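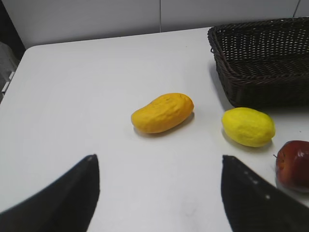
Fustedico opens its fruit-at-work program to small offices this July

Fustedico, the family-run fruit delivery company, is happy to share that its weekly office program will be open to workplaces of every size starting in July. Until now the boxes have gone only to companies with 100 or more people on staff, and over the years we have had so many kind letters from dental practices, print shops and little accounting firms asking when their turn would come. Well, it has come, and we could not be more pleased!

The program currently serves 237 workplaces, and the smaller box, called Ren, was put together with them in mind. It holds enough for a team of up to twelve, arrives before 9 a.m., and changes with what the growers have that week – so you may find mangoes one delivery and plums the next.

"My mother always kept fruit out where people would walk past it, and I suppose the whole company grew out of that habit," said Eugénie Delaunay, founder of Fustedico. "We had 862 requests for a smaller box last year, and I read a good many of them myself, usually at the kitchen table with a cup of tea going cold. It feels wonderful to finally be able to write back and say yes." 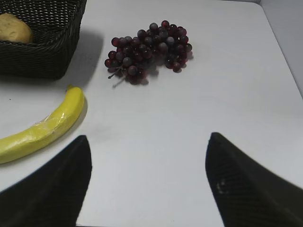 Ren customers can choose what goes into their box or leave it to the packing team at Amomard, our warehouse, where the sorting starts well before sunrise. Allergies and strong dislikes can be noted on the order form, and so can favorites. Plenty of offices like to keep things simple with dark red grapes and a yellow banana or two, and a black woven basket to serve them from looks lovely on a break room table. Others ask for something new every time, and we enjoy that just as much.

Deliveries will be handled by Fastavis, our partner on the road for many years now, and empty boxes are picked up on the next visit. There is no long contract to sign, and an order can be paused whenever the office closes for vacation.

Over 600 places are open for the first round. Offices that would like one can sign up through the Fustedico website or simply give our front desk a call, any weekday until 5 p.m.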